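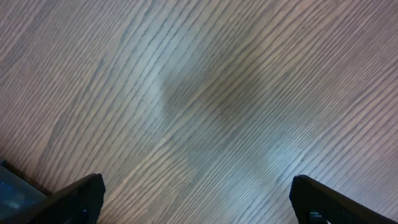
Photo: Alvar Løken

Opening. Thank Iara Insaurralde for the invitation to Womthorpe. Say that the talk is on surfaces and cloth for small shop displays, and that questions can wait until the end.

Start with the table. Wood grain is a pattern, and people forget that when they pick a cloth to go on it. Stand over the table and look straight down before laying anything out. Check where the light lands. Glare can wash out the grain in one spot while a shadow dulls it in another.

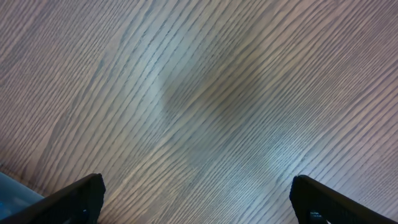
Curved grain, with a shadow across it and glare at lower right.

Pause. Ask who has moved a table to get away from a reflection. Mention the Farevton fair in January, where we turned ours 2 times before opening.

Next, cloth. Fine pleats catch light in short streaks, so a blue like the next one looks busy up close. Pinch it in one place and the pleats bunch toward that point. Use this if you want folds. Otherwise lay it from the edges.
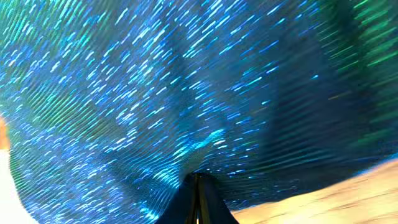

Shimmering blue fabric, gathered at one point.

Budget: we spent almost 400 on cloth for the Ninelent window. Take questions on cost here. Handouts are by the door.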